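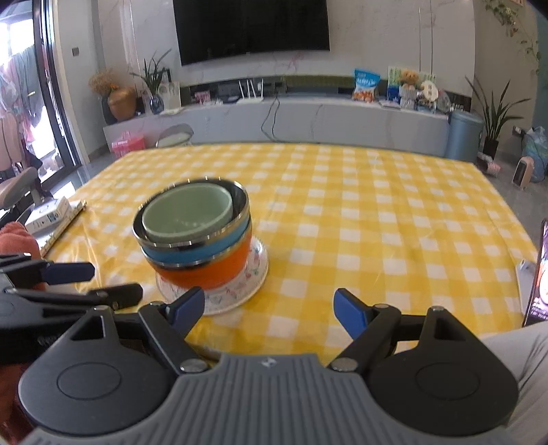

Festa wipe-clean table cover, sold by the yard
Last updated 27th March
3 min read

Back in stock. Finally. The Festa range sold out in November and the mill took its time, so thanks for waiting if you were on the list.

Festa is our everyday PVC table cover. Printed top, soft fleece backing, cut to whatever length you ask for. Comes off a roll that's 54 inches wide. We sell more of this than anything else in the shop and most of it goes to people with kids, people who eat outside, and church halls.

What you get
One continuous piece. If you order three yards you get three yards, not three bits. Edges are raw cut - they don't fray so no hemming needed. If you want a bound edge, pick the binding option at checkout, adds a week.

Patterns in right now
Checks: yellow, red, navy, green, all with white.
Plains: cream, slate, brick.
Lemons is gone and not coming back, sorry. Same for the small sailboats.

Sizing
Measure the table, add 8 inches each way for a normal drop. Add 12 if you like it hanging lower. Round tables: measure across the widest part, same rule, then cut your own circle with kitchen scissors. A pencil on a string does the job. Do it on the floor.

Please measure with the leaf IN if you use the leaf. We can't take back cut lengths.

Getting the creases out
It ships folded if it's under two yards and rolled if it's over. Folded pieces will have lines in them. Leave it on the table overnight in a warm room and most of them drop. Stubborn ones - hair dryer on low, from the back, keep it moving. No iron. Not even through a towel. We get an email a week about this.

Cleaning
Damp cloth, dish soap. Tomato sauce and curry want wiping up quick, tumeric will stain the lighter checks if it sits. No bleach, no scouring pads. Don't put it in the washer.

Heat
Fine with warm plates. Not fine with pans straight off the stove, use a trivet. Prints on cheap carrier bags and newspaper can transfer too, so don't leave those sitting on it in the sun.

Outdoors
OK for the season. Bring it in for winter, it goes stiff in the cold and can crack along a fold. Clips help on a windy deck. The Hondwood clips fit tabletops up to an inch and a half thick.

Festa or Fatuvel?
Asked a lot. Fatuvel is the heavier one with the thick felt back - quieter, lies flatter, costs more, only in plains. Get Fatuvel if the table is good wood and you worry about it. Get Festa for everything else.

Samples
Free, up to four. Swatches are 4 inches square so you won't see the whole repeat on the bigger checks. Colors on screens are never quite right, order a swatch if you are matching curtains.

Shipping
Orders before noon go out same day. Orders over $60 ship free. Long lengths come on a cardboard tube, please open the end cap by hand and dont run a knife down the side. Full rolls for halls and cafes - email for a price and tell us the pattern.

Item no. 2690

Related items
Fatuvel felt-back table cover, plain
Hondwood table clips, set of four
Mizuno place mats, woven
Edge binding by the yard, white or cream
Festa offcuts bag, mixed patterns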